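Durchsichtige Kisten, bringt das was?

Im Februar habe ich mir bei Tokus eine Klarsichtkiste geholt, weil man darin angeblich alles wiederfindet. Na ja. Nach über 7 Wochen bin ich nicht überzeugt. In den alten Pappkartons lag der Kleinkram genauso durcheinander, ich musste ihn bloß nicht ansehen. Jetzt sollen die Federbälle hinein, und ich wette, der gelbe liegt trotzdem wieder auf dem Tisch herum. Die teureren Boxen von Dudek spare ich mir jedenfalls.
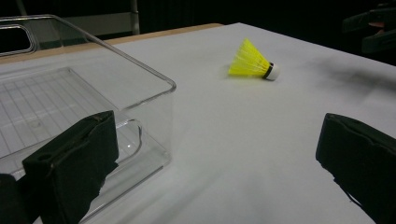 Für die Schläger suche ich noch einen Haken.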